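Search this site Search Go

Tudgate Two-Arm Cell: Set-Up Guide
Section 5: When the right arm loses its grip on a tool

I wrote this section after my own bad afternoon with a tool that kept sliding down through the fingers. Mine crept a little on every lift, and I blamed the Zimska controller for two days (sorry, Zimska!). The real trouble was my grip force setting, plus fingers that were overdue for a cleaning.

CAUTION: Keep your hands out from under a held tool. If you hit the stop button, the arm freezes but the fingers may still let go.

1. Pause the job and drop the speed to 5 percent.

2. Move any circuit board out of the way with the left arm, or park that arm and do it by hand once everything is stopped.

3. Look at how the tool sits in the fingers. You want it upright, with the jaws on the body and the lower end free. 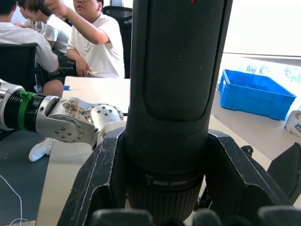
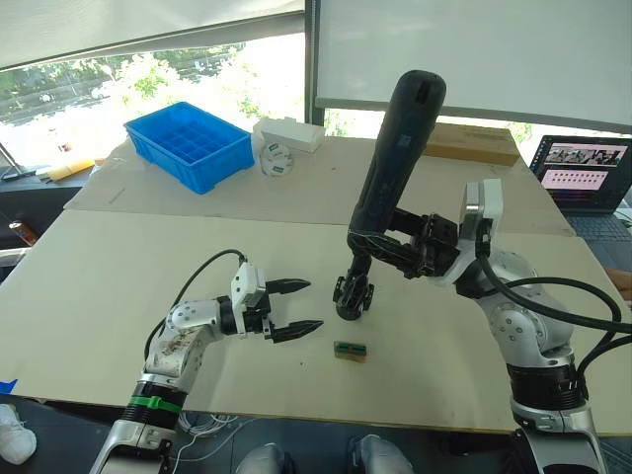

4. Open the grip settings and find the hold value. Mine had gone back to 33 after an update, and I run it at 700 for heavy tools. Big difference!

5. Lower the tool onto a soft pad, open the fingers and wipe them down. Scratches on the rims are fine, but a chipped tip means a new set.

6. Grip again, lift about 6 inches over the pad, and wait a full minute. If it creeps, stop there and go to the Fovico fault table.

Note: save the new value before you power down. I forgot, twice, and got to do all of this again.

Related items
Tarigan finger sets: fitting and removal
Parking the left arm
Fovico fault table
Resetting after a stop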